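**Block paving: refill the joints now or wait for spring?**

Posted by Mahsa Mousavi, Thursday, January 30, 2025

We have a shared access lane in Prundov, paved in blocks. Sand has been washing out of the joints since December and a few blocks near our gate rock when you step on them. The contractor (Jurić) quoted 395 to sweep in new sand and run a plate compactor over the lot. My neighbor says to leave it until it's warmer. Is there harm in waiting? The lane is 100 meters long, if that matters.

**Fasaven**

Wait. Joint sand has to go in dry or it bridges at the top and leaves a gap underneath. You need two dry days in a row, and the blocks have to be dry all the way down the joint -- not only on the surface.

The rocking ones are a separate job. Lift them, add bedding sand, screed it level, and put them back. Sweeping sand over a loose block won't fix it.

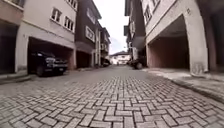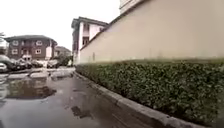
Paving between the buildings, and a driveway beside a hedge and wall.

Ask Jurić if the price covers lifting blocks. Mine didn't, and I paid extra for 10 of them. Also ask what sand he uses. It should be fine kiln-dried sand, not the coarse stuff that goes underneath.

**Firnau**

just use polymeric sand, did mine years ago and no weeds

**Fasaven**

Polymeric is OK on a patio but read the bag before you put it where cars drive. Some of them aren't meant for that. It also needs dry blocks when you sweep it in, so she would still be waiting for spring.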